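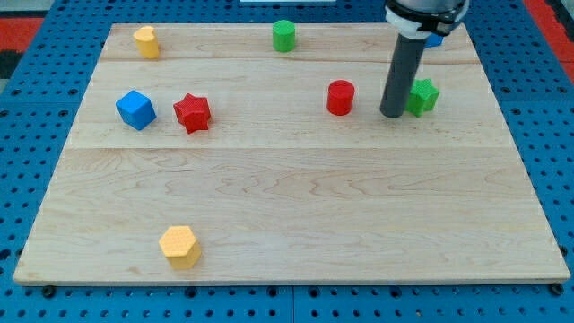
Maple board on blue pegboard.

I moved to Terport in August with two suitcases, and for the first weeks I ate standing up. My kitchen has one window and a counter so short that the kettle fills half of it. At home my mother rolled dough every Sunday morning on a board as big as a door, and I missed that more than I missed the food.

So I started to make noodles again. My recipe is simple: flour, water, a little salt, and 15 minutes of kneading. I used to stop after nine, when my arms got tired, and the noodles broke in the pot. Then I wrote to my old neighbor Xiaoyan Qin, and she answered with two words: "Knead more."

She was right, of course. The dough must rest under a damp cloth, and then you knead it again — it becomes soft like an ear lobe. I cut the noodles by hand and they are never the same width. My husband calls them "the family", because there are fat ones and thin ones.

Flour here is different from ours. The one from the Clemden market drinks more water, so I add it by the spoon. Next time I want to try with spinach.

Posted in: Kitchen, Small things
2 comments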